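4.2 Gripper comparison on processor placement

Both grippers were run on the same arm with the same controller. Each attempt began with the processor already grasped and held above the open socket (Figure 3).

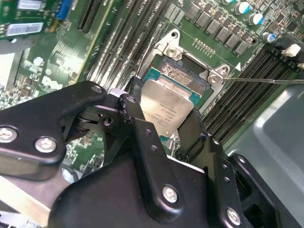
Figure 3. Wrist camera view, two-finger gripper.

Of 2,000 attempts with the Grustwood gripper, 1,705 ended with the part seated. The Van Rooij gripper was stopped after 141 attempts, 13 of which exceeded the force limit, and is left out of Table 2.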